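Recording at home on a small budget
Speaker notes, Iststead Music Makers evening, January 2020
Homa Mahmoudi

Slide 1: Title

Say hello, thank Fikri Sinaga for setting up the PA. Phones on silent, please, I'm going to play some quiet clips. Questions at the end, but stop me if a word makes no sense.

Slide 2: Who I am

I play the oud and sing backup in Skornora. We've recorded two EPs, both in my spare bedroom. I have no training as an engineer. What I know comes from making the same mistakes many times.

Slide 3: What we spent

The first EP cost us about $800, all in. That covered a two-input interface, one condenser mic, one dynamic mic, stands, cables and a pair of closed headphones. The laptop was one I already had. The quote from a studio in town was $3000 for the same songs, without mixing.

(Pause here. People usually want to write the numbers down.)

Slide 4: The interface

Two inputs are enough for a singer and one instrument. Get more if you record drums. Check three things before buying: does it have phantom power, does it have a direct monitor switch, and are there current drivers for your computer. Sample rate matters less than the ads say. I record at 24-bit, 48 kHz and leave it there.

Explain phantom power in one sentence: the interface sends 48 volts up the cable to run a condenser mic. Turn it off before you plug or unplug.

Slide 5: The room

Play clip 1 (bare room), then clip 2 (treated room). Same mic, same song, same distance. Ask which is which.

Hard, flat walls throw the sound back at the mic. Soft, thick things soak some of it up, mostly in the highs. Heavy blankets, a mattress on its side, a full closet. One thin shirt does very little. A rail packed with clothes does a fair amount.

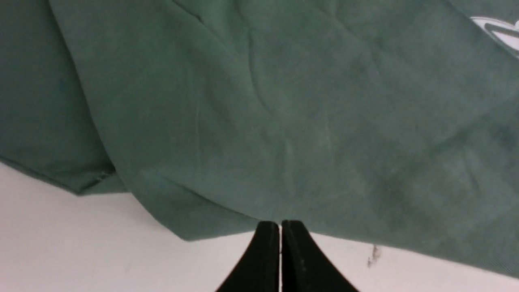
Green fabric, a single garment. Thin fabric like this only touches the very top end.

Bass is another matter. Clothes and blankets won't fix a boomy corner. Move the mic first, then move the chair, then think about spending money.

Slide 6: Mic placement

Start one hand's width from the mouth for vocals, a bit off to the side. Pop filter in between. For oud or guitar, aim where the neck meets the body and back off if it booms. Don't point at the sound hole.

Demo with Fikri's guitar. Move the mic slowly while he plays the same chord. Let people hear it change. Don't talk over it.

Slide 7: Setting levels

Play the loudest part of the song, not the warm-up. Set the gain so the peaks land near minus 12. At 24-bit there is no need to go hotter. If it clips, turn it down and do the take again. You can't repair it well afterward.

Slide 8: Noises you forget

Refrigerator, laptop fan, chair, wristwatch. Clothing too. A stiff jacket rustles every time you strum, and zippers tick against the back of a guitar. I wear a plain T-shirt to record.
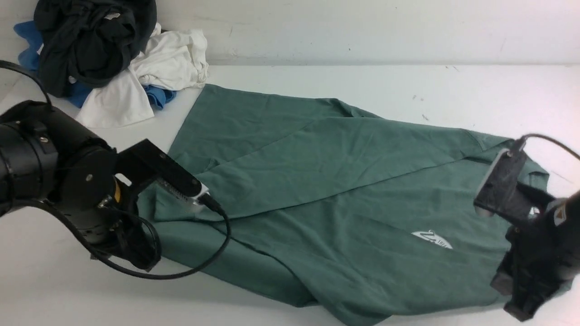 Slide 9: Mixing on headphones

Play clip 3. Bring in one reference song you know well and match its volume before comparing. Check the mix in a car and on a phone. Take a break every 52 minutes or whatever your timer says, mine is set to that. Save a new version each time you change more than the levels.

Skip the part about bus compression if we're running late.

Slide 10: Where to get help

Parkoneo on Mill Street rents mics by the weekend. The follow-up session is in April, same room, and it will be all mixing. Sign-up sheet is by the door.

Questions. Leave clip 2 ready to play again, someone always asks.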